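Domestic Tasks Working Group
Minutes, September meeting
Friday, 2 p.m., Monow meeting room
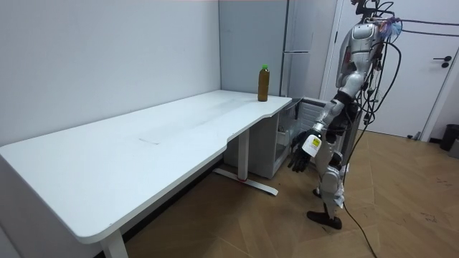
1. Desk clearing task. Tuấn Trịnh reported on the clearing trials and asked the group to agree on what counts as a finished job. The present wording, "desk is clear", was written for flat trays and does not cover upright items. Discussion used the single-bottle layout, with the green-capped bottle near the back corner of the white desk and the robot at the near side. Ánh Văn noted that an item standing that close to the rear edge calls for a long reach over the desktop, and that the curved front edge changes how near the legs can stand depending on the approach. Agreed that a run is complete when the item is upright at its destination and the hand has let go. A bottle that is moved but left lying down is recorded as a partial.

2. Results to date. Of 17 attempts at the clearing task, 9 were complete under the new wording. Four were partial. The remainder were stopped by the operator. Tuấn Trịnh said most of the stops came during the turn away from the desk, with the grasp already made. Ánh Văn asked that stops be logged by phase from now on — approach, grasp, carry, release — as a single total gives no help in deciding what to fix. Agreed.

3. Comparison with a person. The Zemby report describes clearing as "solved for light items". The group did not accept this for our purposes. A person clears one bottle in a few seconds and does not need the floor checked first. Our runs need an operator for the full length of the task, so there is no labour saved at present. Tuấn Trịnh's view is that the figure to track is operator minutes per finished chore, and that success rate should come second. Ánh Văn agreed in part but wants both reported, as Sollero will ask for the success rate regardless.

4. Cables. Cable runs on the floor restrict where the robot can walk and make any task involving a second room impractical. Two options were put forward: an overhead line, or battery runs of limited length. No decision. Tuấn Trịnh to cost both.

5. Fridge and door tasks. Proposal from Tô to add "put the drink away" to the list. Opening a fridge door, holding it and placing an item inside was judged to be 2 separate tasks at least. Deferred until carry is reliable. Lever door handles to stay on the list at low priority.

6. Shop-floor work. Sollero has asked whether the same hand could restock a low shelf. Ánh Văn said the reach is probably adequate but the grip has not been tested on boxed goods — only on bottles and cups. The reply will say that no estimate can be given yet.

Actions
Tuấn Trịnh: revise task wording; cost the cable options.
Ánh Văn: add phase field to the stop log; reply to Sollero.

Meeting closed 3:10 p.m.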